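Ketberg Half-Finger Gloves and the Oltley Handled Basket: two buys I'd make again

Posted 9th December by Natalina Sala

I bought the Ketberg gloves in October, on a wet afternoon when I had gone into the shop for an inner tube and nothing else. Two months later they're the piece of bike gear I'd replace first if I lost it, so they get a full write-up. I'm adding a shorter review of the Oltley basket too, because the two ended up joined at the hip in our house and I've had several emails asking what I keep my riding stuff in.

Let's start with the color, because I did! Mine are the blue camouflage, a jumble of royal blue, sky blue and a very pale powder blue, with black trim at the fingers and cuff. I'm usually a plain black glove person and have a drawer to prove it. Kiran Rana at the shop had the camo pair out on the counter next to the dull ones and I went straight for them. I have had compliments from strangers at stop lights. I have also been asked by my nephew if they were meant for kids, so make of that what you will.
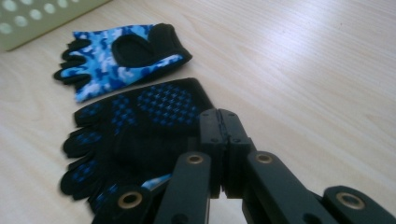
Fit next. I take a women's medium in nearly everything and the Ketberg medium was snug for the first few rides, then eased off just enough. The finger sleeves are short, which suits me fine – I can work a zipper, dig a key out of a back pocket and peel a banana with them on. The thumb has its own black sleeve and sits well on my hand. If you have wide palms, try them on before you buy. Akash Pal, who rides with me most weekends, has hands like dinner plates and had to go up two sizes, and even then he thought the cuff was tight.

The thing I like best is the big opening over the knuckles on the back of the hand. Older gloves of mine used to bunch up there whenever I closed my fist around the bars, and by the end of a long ride I'd have a sore line across the back of both hands. With these there's room to bend. I forgot I had them on during a whole afternoon of raking leaves, too, and came in and tried to wash my hands over them.

I've ridden 468 miles in them so far, mostly commuting, with a few longer days along the river. The black edging on the fingers is holding up. One thread came loose near the thumb on my left glove in the second week and I snipped it, and it hasn't gone any further. Padding is on the thin side. On smooth pavement I like being able to feel the bars, but on the gravel stretch out past the old mill I would have been glad of a bit more, and if you ride gravel all the time I'd look at the Fesent ones, which Ramesh Ahuja swears by and which are about as thick as a couch cushion.

They are no good in real cold. I know, they have no fingertips, what did I expect. Below freezing I swap to something black and boring and look forward to spring.

Washing: cold, gentle cycle, and hang them up. I've done mine four times and the blues are still bright. Don't put them in with anything that has a hook-and-loop strap on it, or you'll be picking fuzz off for an evening (ask me how I know).

Now the basket. It's the rectangular Oltley in a soft yellowy green plastic, with perforated sides all the way around and gray handle inserts at the two short ends. I'd been keeping gloves, hats and neck warmers in a lidded tub, and by the middle of October that tub smelled like a gym locker. With all those holes the air gets through, and damp gloves tossed in at night are usually fit to wear again by morning. Usually! After a proper soaking they still need to be laid out flat for a while first.
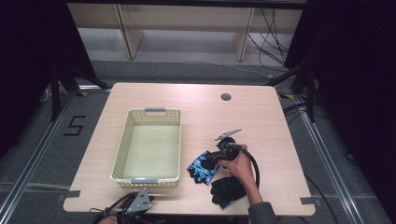

The handles are the part I keep praising to people who don't care. I had a Yadav basket before with plain slots cut in the ends, and when it was full the edges bit into my fingers on the way up from the laundry. The Oltley's are comfortable even with a heavy load, and I've carried wet towels, potatoes and a very indignant cat in it.

It rinses clean under the hose in no time. The only real complaint I have is that small things can poke out through the sides – the corner of a tissue packet, the end of a shoelace – so it never looks quite as tidy as a solid tub. My friend Pao-chu Cheung lines hers with an old pillowcase, and I may copy her, although then I'd lose some of the airflow I bought it for. I also wish it came in a smaller size for the shelf above the coats.

Would I buy both again? Yes, and I sort of have. There's a second pair of the camo gloves put away for my sister's birthday, and I've asked Kiran to tell me if the blue comes back in a large, so that Akash's brother can have a pair as well. As for the basket, I'm holding out for that smaller size, and if anyone has spotted one in a store, please leave a note in the comments and tell me where.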